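Stripping an old desktop tower for parts

Harnov Workshop Notes, written by Oana Moldovan, checked by Hiba Jaber

These notes cover taking a used office tower down to the bare chassis so that the parts can be tested and stored. They assume a machine with a conventional layout: one motherboard, one power supply, one or two drives and an optional graphics card. Allow 100 minutes for a first attempt.

What you need

A number 2 Phillips screwdriver, magnetic if possible. We use the Vaslow 228 with the long shaft.
A number 1 Phillips screwdriver for drive screws.
A plastic spudger.
An anti-static wrist strap.
Isopropyl alcohol and lint-free cloth.
A compartment tray for screws.
Anti-static bags in two sizes.

Do not use a cordless driver for this work. The Drillix on the wall rack has too much torque even on its lowest setting and will strip the thread in a thin steel standoff.

Before opening the case

Shut the machine down and switch off at the wall. Unplug the mains lead and every other cable from the rear. Hold the power button in for 5 seconds to discharge what is left on the board. Write the asset number on a strip of masking tape and stick it to the chassis, not to the side panel, as panels get swapped.

Lay the tower on its side with the removable panel facing up. Most office cases release with a latch or two thumbscrews at the rear edge. Slide the panel back 10 mm or so and lift. If it binds, check for a padlock loop or a third screw before applying force.

Orientation

Find the main parts before disconnecting anything. On the towers we handle most, coloured plastic marks the pieces meant to be moved by hand: slot clips, drive handles and release tabs. Bare metal is usually structural. Take a photograph of the cable routing at this stage, from directly overhead and again at an angle from the front. 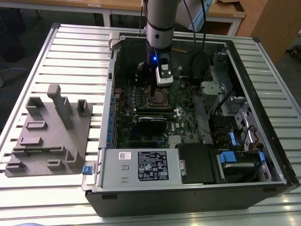

Can the power supply be opened to clean the fan?

Leave it closed. The capacitors inside can hold a dangerous charge after the mains lead has been removed, and there is nothing in there worth saving. Blow the dust out through the grille with short bursts of air, holding the fan still with the spudger, and replace the whole unit if the fan is noisy.

Order of removal

1. Drive cables. Pull the data and power connectors straight off by the body of the plug. Some data cables have a metal spring clip which must be pressed first.

2. Drives. Squeeze the release handles together and slide the drive out. Bag it and label it. Drives go to Hiba for wiping and are not to be tested on the bench before that.

3. Graphics card. Disconnect any power lead, open the slot clip at the rear bracket, press the catch at the end of the slot and lift the card evenly. Rocking it from end to end will damage the contacts.

4. Memory. Push the end catches outwards and lift each module by its edges. Note which slots were filled.

5. Power supply. Disconnect the main board connector and the separate processor connector. Remove the rear screws, then press the retaining tab if there is one. Support the weight of the unit with your free hand.

6. Processor cooler. Unplug the fan lead. Loosen the screws in a cross pattern, half a turn at a time. If the cooler will not lift, twist it gently to break the seal of old paste. A straight pull can bring the processor out of some sockets.

7. Processor. Clean off the paste before releasing the lever. Hold the processor by its edges and put it in a clamshell. Refit the plastic socket cover if the board is to be kept.

8. Motherboard. Take out the front panel connectors and remaining fan leads, then the board screws. Slide the board towards the front of the case to clear the rear ports and lift it out.

Screws

Keep the three common types apart. Coarse 6-32 screws hold the case and power supply. Fine M3 screws hold optical drives and some boards. Anything with a shoulder or rubber grommet belongs to a hard drive mount. The large Issa tub holds 4000 mixed screws and should be used only when the tray is short of something.

Storage

Boards go flat in bags, one to a shelf box, with the model written on the outside. Power supplies are stacked no more than three high – label facing out. Cables which came with a modular supply stay taped to that supply, as the pin layout differs between makers and a wrong cable can destroy a drive.

Empty chassis are wiped down and kept until July, when the scrap metal is collected. Take the masking tape off first and enter the asset number in the disposal sheet.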